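Wednesday, May 30, 2018

Notes from the Slow Lane: I finally took the Bresach bus

Hello again, and thank you for all the replies to the last letter (yes, I read them, no, I haven't answered them, I will get there!). A lot of you wanted to know whether I was ever going to do the bus trip I've been going on about since the winter. Well, I did it. Two weeks ago I packed a bag the size of a bread box and rode the number 98 from Standorstead all the way out to Bresach, end of the line, and then turned around and came home the next day.

I should say that I have lived in Standorstead for most of my adult life and had never been past Travden. You see the 98 go by with BRESACH lit up on the front, and it might as well say the moon. People get on with groceries and dogs and I always wondered where they were all going. Mostly they were going to Travden. After Travden there were four of us, and one was asleep.

The first hour is nothing special. Car lots, the garden center, the long stretch by the water plant where everyone closes their window. But then the road climbs up toward Tarar and I put my book down and didn't pick it up again. The dogwoods were out! I thought we were past all that, but it's colder up there and they run behind us. There was a farm stand with nobody at it and a coffee can for the money, and I would have given a lot for the bus to stop there. It didn't.

Now, Tarar. The schedule says you get a 60 minute layover, which sounded dreadful when I was planning this at my kitchen table. It was the best part of the day. There's a bakery across from the stop that does a rhubarb hand pie for 2 dollars, and I ate one on the bench and then went back in and bought another, and the woman at the counter didn't say a word, bless her. I walked up to the church and back. I looked in the window of a shop that seems to sell only lamps and fishing tackle. If you go, bring cash, and bring a sweater, it gets windy on that corner.

Bresach itself is small and steep. My room was over the hardware store and had a very firm bed and a very soft chair, so I slept in one and wished it was the other. Supper was bean soup and cornbread. In the morning I did the loop trail behind the school, which a sign claims is 200 steps to the overlook. My knees would like a recount. From the top you can see clear back over the valley, and I stood there for a good long while feeling pleased with myself.

A few practical things for anyone tempted. Sit on the left going out. The restroom at Travden is locked on Sundays. You can buy the return ticket from the driver, but it's cheaper at the counter in Standorstead, and they'll give you a paper schedule if you ask (the one online still has the winter times on it, which nearly cost me my ride home).

Next I'm thinking about the other direction, the route that goes down along the river. I haven't looked up where it ends and I'm not sure I want to. 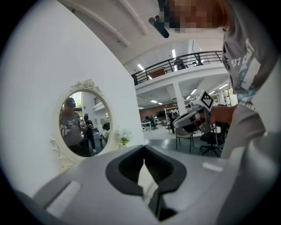 If any of you have ridden it, write and tell me where to eat, but please don't tell me what's at the last stop. And if somebody knows how that bakery gets its crust so flaky, I want to hear about that too. I've tried twice this week with butter and once with lard and I'm almost out of rhubarb.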